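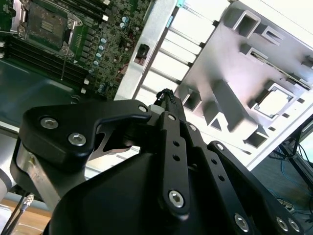
Last changed: 2023-07-20

Parkatwood Open Day: Your Questions

What will I get to see?
The arm working on a desktop computer! We set up an open white case with the motherboard in place and the CPU socket empty, and the gripper goes right inside it. You can stand close enough to make out the memory slots (bring the kids up front, we'll make room).

How long is a demonstration?
Each one runs 20 minutes, and then Neelam Rathore takes questions for as long as people keep asking them. Last July that went on for almost 40 minutes and we loved it.

Why a computer case?
It's such a good test! There are rails, slots, small screws and very little elbow room, and a person does this sort of work mostly by feel. Watching an arm find its way in is my favorite part of the whole day.

Can I drive the arm myself?
Yes, at the Grendari bench in the next room. You get a hand controller and a box of spare parts to pick up. Ages eight and up, please.

Does it ever make mistakes?
Oh yes, and we don't hide them. If it misses a part we stop, talk through what went wrong and try again.

Do I need a ticket?
It's free, but the hall holds 165 people, so please sign up at the front desk or call extension 1306.

Can I bring a school group?
Please do! Write to Urmila Lodhi with your group size and she'll find you a morning slot.

Is there parking?
Use the Cladberg lot behind the building. The side door is step-free.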